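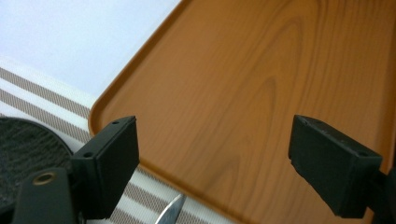 *Anlage 1 – Greiffinger vor dem Tablett, Arbeitsfläche mit gestreiftem Tuch*

**An:** Verteiler Arbeitskreis Handgeführte Greifwerkzeuge
**Von:** Koordinierungsstelle Jidura, Standort Diltitz
**Datum:** 2. Februar 2023
**Betreff:** Re: Entwurf Verfahrensregel »Gedeckter Tisch«, Abschnitte 4 und 5

Sehr geehrte Damen und Herren,

die Koordinierungsstelle dankt der Prüfgruppe Stindmont für die Stellungnahme und nimmt zu den aufgeworfenen Punkten wie folgt Stellung.

> Zu Abschnitt 4 (Klingen im Arbeitsraum): Der Entwurf verlangt, dass »scharfe und spitze Gegenstände vor Beginn zu sichern« sind. Offen bleibt, ob damit auch Gegenstände gemeint sind, die selbst zum Gedeck gehören.

Der Einwand ist berechtigt. In der Anlage ragt am unteren Rand zwischen den beiden Fingern die Spitze einer Metallklinge über das Tuch. Die bisherige Formulierung lässt offen, wie ein solcher Fall zu behandeln ist. Wir schlagen folgende Neufassung vor:

*4.2 Gegenstände mit Klinge oder Spitze dürfen auf der Arbeitsfläche verbleiben, wenn sie im Aufbauplan eingetragen sind. Ihre Lage ist vor jeder Serie zu prüfen. Die freie Hand der bedienenden Person bleibt außerhalb eines Abstands von 300 mm zur Spitze.*

Der Abstand ist von der Spitze aus zu messen, unabhängig von der Richtung, in die sie weist. Abweichungen bedürfen der schriftlichen Zustimmung der örtlichen Leitung.

> Zu Abschnitt 5 (Zustand der Finger): Die Forderung nach »sauberen und unbeschädigten« Greifflächen ist in der Praxis kaum einzuhalten. Wir bitten um eine Abstufung.

Auch hier folgen wir der Prüfgruppe. Feine Kratzer und staubartige Spuren, wie sie am rechten Finger auf der Oberseite und der Innenfläche zu erkennen sind, sollen künftig kein Ausschlussgrund sein. Sie sind im Prüfblatt zu vermerken. Auszutauschen ist ein Finger bei Ausbrüchen an den Kanten, bei Rissen und bei Spiel in der Befestigung. Die Sichtprüfung erfolgt nach jeweils 100 Greifvorgängen und zusätzlich nach jedem Sturz des Werkzeugs.

> Ferner fehlt eine Regelung für glänzende und gemusterte Oberflächen. Nach unserer Auffassung gehört sie in den Hauptteil und nicht in den Anhang.

Diesem Vorschlag schließen wir uns im Grundsatz an. Das Tablett trägt eine aufgedruckte Holzmaserung, und seine leicht glänzende Oberfläche nimmt stellenweise Licht auf, besonders am Rand. Für derartige Gegenstände soll der Aufbauplan künftig die Art der Beleuchtung nennen. Gleiches gilt für Tischtücher mit Streifen. Ein Verbot gemusterter Unterlagen halten wir für zu weitgehend – der Anwendungsbereich der Regel umfasst ausdrücklich häusliche Umgebungen.

> Schließlich regen wir an, die Annäherung an flache Gegenstände mit erhöhtem Rand gesondert zu beschreiben.

Hierzu liegt der Koordinierungsstelle ein Textvorschlag der Projektgruppe Goh vor. Er sieht vor, dass die Finger vor dem Schließen auf Höhe des Randes zu führen sind und dass benachbarte Gegenstände nicht berührt werden. Strittig ist noch, ob ein Kontakt mit dem Tuch als Fehler zu werten ist. Wir bitten um Äußerungen, insbesondere von den Standorten, die mit Stoffunterlagen arbeiten.

Zum weiteren Verfahren:

- Änderungswünsche sind innerhalb von 17 Tagen über diesen Verteiler einzureichen, jeweils mit Angabe der betroffenen Ziffer.
- Die überarbeitete Fassung wird im April zur Abstimmung gestellt.
- Bis dahin gilt die bisherige Fassung unverändert fort.

Anmerkungen redaktioneller Art bitten wir gesammelt und getrennt von inhaltlichen Einwänden zu übermitteln.

Mit freundlichen Grüßen

Koordinierungsstelle Jidura
Arbeitskreis Handgeführte Greifwerkzeuge
Diltitz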